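Die Lüge vom perfekten Stapel

Falten gilt neuerdings als Lebenskunst. Unsere Autorin hat einen Kurs besucht und ihre Zweifel behalten.

Von Malou Lund
28. Juni 2021

212-mal geteilt | 5 Kommentare

Das T-Shirt soll stehen. Mitra Pakzad stellt es hochkant auf den Tisch, ein kleines graues Paket, und nimmt die Hand weg. Es steht. Durch die Gruppe geht ein anerkennendes Murmeln, und ich frage mich, wann mir zuletzt ein stehendes T-Shirt gefehlt hat.

Der Kurs heißt »Wurar«, dauert einen Nachmittag und kostet 93 Euro. Dafür lernt man, Oberteile in Drittel zu legen, Socken zu rollen und Bettlaken zu bändigen. Wer mag, kauft am Ausgang noch die Faltschablone von Cirna dazu, eine Plastikplatte mit Scharnieren. Ich mochte nicht.

Aufgeräumt haben Menschen immer, mal mehr, mal weniger gern. Neu ist das Versprechen, das daran hängt. Wer seine Wäsche richtig faltet, so steht es in der Kursbroschüre, »ordnet auch sein Denken«. Belege dafür habe ich gesucht und keine gefunden. Pakzad, die früher Hemden für eine Boutique namens Villanueva dekoriert hat, formuliert vorsichtiger. »Man findet morgens schneller was«, sagt sie. Das glaube ich ihr.

Zu Hause habe ich sieben Wochen lang nach Anleitung gefaltet, immer auf dem Tisch, denn auf dem Bett, heißt es, verliere der Stoff die Kante. Die Tischplatte ist wichtig, glatt soll sie sein und groß genug. Über ihren Zustand sagt die Broschüre nichts. In den Werbebildern der Branche ist sie makellos weiß, das Licht kommt weich von der Seite, und nie liegt etwas herum, das nicht dazugehört. 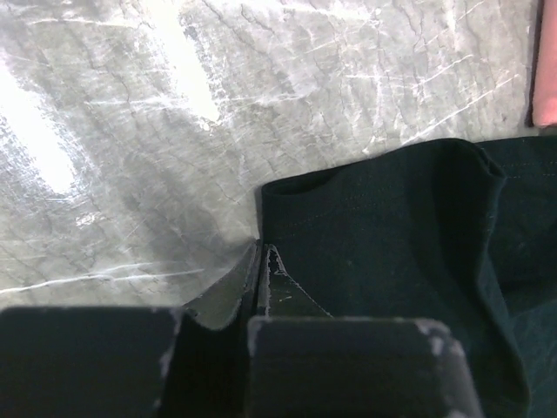 An echten Tischen wird gegessen, gebastelt und gestritten, und so sehen sie auch aus. Ein marmorierter Tisch verzeiht übrigens vieles, bis Licht darauf fällt, dann treten die feinen weißen Kratzer hervor wie Silberfäden. Dunkler Jersey macht es einem auch nicht leichter. Er rutscht, er wirft Beulen, und die Saumkante, die in der Anleitung schnurgerade verläuft, legt sich bei fast schwarzem Stoff gern in einen Bogen. Man streicht nach, dann beult es woanders.

Antonina Bondarchuk lacht, als ich ihr das erzähle. Sie leitet seit vielen Jahren eine Wäscherei, bei ihr gehen an guten Tagen 505 Teile über den Tisch. »Trikotstoff will nicht gerade sein«, sagt sie. »Der ist gestrickt, der gibt nach. Sie können ihn höflich bitten.« Ihre Leute falten Shirts mit drei Griffen: Ärmel nach hinten, Seiten ein, einmal umschlagen. Hochkant stellt dort niemand etwas auf. Die Stapel sind trotzdem ordentlich, und sie kommen heil beim Kunden an, was mir als Maßstab einleuchtet.

Bleibt die Frage nach der Zeit. Flinex, ein Anbieter von Ordnungssystemen, wirbt damit, dass man im Jahr rund 200 Minuten Suchen spare. Wie das gemessen wurde, konnte mir am Telefon keiner sagen. Ich habe selbst die Uhr danebengelegt und kam schon im ersten Monat auf deutlich mehr Faltzeit, als ich je mit der Suche nach einem Unterhemd verbracht habe. Mag sein, dass ich langsam bin.

Manches habe ich behalten. Die Socken rolle ich nicht mehr, das leiert die Bündchen aus, aber die Küchentücher stehen tatsächlich in der Schublade, und es sieht hübsch aus. Die T-Shirts liegen wieder aufeinander. Das schwarze, das ich am liebsten trage, liegt meistens oben - einmal umgeschlagen, der Saum schief.

Kommentare (5)

Wafula Mbwambo
93 Euro fürs Falten! Meine Großmutter hätte das für einen Kuchen gemacht. Und sie hätte geschimpft, wenn man es falsch macht.

Chantal Nguyen
Ich finde den Text etwas ungerecht. Bei uns mit drei Kindern hat das Hochkantstellen wirklich geholfen, die sehen endlich, was da ist, und wühlen nicht mehr alles durch.

nadelkissen
Dunklen Jersey vorher auf links ausschütteln und kurz liegen lassen. Dann geht auch der Saum.

Wafula Mbwambo
@nadelkissen Probiere ich aus. Wie lange ist kurz?

nadelkissen
Bis der Kaffee durch ist.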